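Pletum Household Help > Laundry & Clothes > Folding

Folding shorts so they stay folded?? and what order

posted by konddale_mom3

OK quick one, typing this on my lunch. I can fold t-shirts fine. Towels fine. Shorts, no. Mine come out as a lump every time, and then they go in the drawer and come back out as a different lump. Mostly the heavier kind with a button and real pockets, gray ones, tan ones, you know. The pockets stick out, the waist never lines up, one leg is always longer than the other even though I KNOW the legs are the same.

Also we just moved from a house to an apartment (Bakilana building, tiny closets) and everybody's shorts now live in one drawer 18 inches wide. So I need them small and all the same size. Do I fold in thirds? Halves? Roll? My sister rolls everything and her drawer looks great but her shorts look like they were slept in.

And does it matter what I fold first? I've been doing it in whatever order it comes out of the basket. Tables are OK, I have a decent size wood one.

Thanks in advance, sorry for typos

kulach_laundry_guy

Worked 3 years in the back of a wash and fold so this is one I can do in my sleep. Shorts go wrong before you fold them. People pick them up by one leg, drop them, and start folding whatever landed.

Do it like this.

Button it, zip it. Every time. An open waist spreads out and you'll never get a straight edge.

Hand in each pocket, push the pocket bag down flat. If it's bunched up in there you get that bump.

Hold by the waist, both side seams, one good snap down. Lay it on the table front side up, waist away from you.

Now smooth from the crotch OUT toward the leg openings. That's where the wrinkles all start, they fan out from that seam. If you smooth from the legs in you just push them all back to the middle.

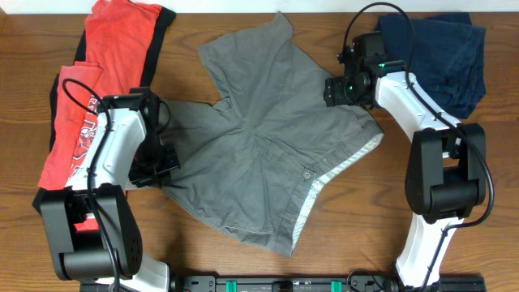

Do I have to redo the whole thing if the waist is sitting crooked?

Just pick it back up by the two side seams and lay it down again, it takes a couple seconds and tugging at one corner only twists the other leg.

Then the fold. Left leg over onto right leg, seams on top of each other. The crotch makes a little triangle that pokes out the side, tuck that in so you have a straight rectangle. Then bottom up to the waist, once. For an 18 inch drawer go thirds instead of half, leg hem up first and then the waist down over it. Stand them on edge like files if the drawer is deep enough.

Don't roll the heavy ones. Rolling is for gym shorts, the stretchy kind. Anything with a button gets a crease right across the fly and it stays there till you iron it.

Order – I do tops first, stack them off to one side, dark bottoms in the opposite corner, and keep the middle of the table open for whatever I'm working on. You want space on both sides of the shorts or the legs hang off and drag. Big loose shirts wait, I lay them flat off to the side so they're not getting more wrinkled in the basket while I do the small stuff. Just don't stack a finished one on top of a loose one and forget, I've done that and then you have to move the whole pile to get to it.

If there's a lining, pull it down straight with your fingers before you start. When it's showing past the edge of the leg it's usually twisted inside, and it'll make one leg look longer. Might be your "one leg longer" thing right there.

quiltlady1712

agree with most of that. I don't bother snapping them, hurts my wrist. I take them out of the dryer a little early and smooth them on top of the dryer while warm, then fold. Works the same for me.

I'd say get a piece of cardboard though. Cut it to the width you want – mine is off a cereal box – and fold around it and slide it out. Every pair the same size. My grandkids can do it. I probably folded 500 pairs that way by now and still on the second peice of cardboard.

Roll vs fold, I roll for suitcases only.

spindry

just hang them lol. those clip hangers, four pairs on one. no folding

konddale_mom3

Thank you!! Went and looked, and yes, it was the lining on my husband's pair, all twisted up on one side. Did the thirds thing with six pairs and the drawer closes. Trying the cardboard tonight. No room to hang, I wish, the closet rod is full of coats till spring.

Anybody have a trick for cargo shorts? Those side pockets are killing me

kulach_laundry_guy

Cargo – close the flaps, press the pocket flat toward the BACK of the leg, then fold same as above. They'll be thicker, put them at the end of the row so they don't push the others over.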